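Filed under: Workshop notebook / Glazes and firing

March, Tuesday

Unpacked the Istis kiln at 7.40. Kiln log says it peaked at 1,195. I had asked for 1,195, so one of us is telling the truth and it may not be the kiln. Cone on the middle shelf had barely nodded. Bottom shelf cone stood up like a guardsman.

Tile results, Flanness ash glaze, batch 2: runny at the top of the kiln, custard in the middle, sandpaper at the bottom. Kenji likes the sandpaper. Kenji would.

Sieved the rest of the ash through the 80 mesh again. Arlo says it was done last time. There was a nail in it.

Weighed out what's left in the Biltirside bucket: 1,405 g dry. Enough for another set of tiles if I don't get generous with the test bowls. Label had come off, so I've written on the bucket itself, and on the lid, and Hollis has written something ruder on the lid.

Glaze meeting over lunch. Xiaoqing wants less feldspar, Ottavio wants more of everything. We agreed to change one thing at a time and then agreed on three things.

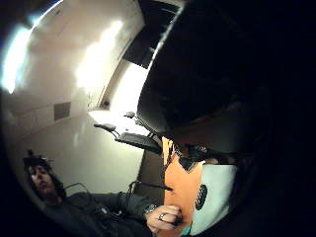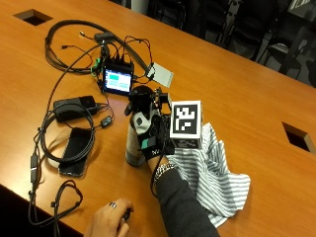
Second one: the conference table, with the coiled cable and the small touchscreen.

Afternoon: moved the thermocouple in by a finger's width. It was sitting nearly flush with the brick, so it has probably been reporting on the brick. Old readings are now suspect back to whenever it was last fitted, and the log for that page has tea on it.

To do: new cones on all shelves, slower last hour, ring Haddad about the element (they said they'd ring me, ha). Whoever has the good tongs, put them back. Re-fire the custard tiles on the bottom shelf and see if they improve or just get older.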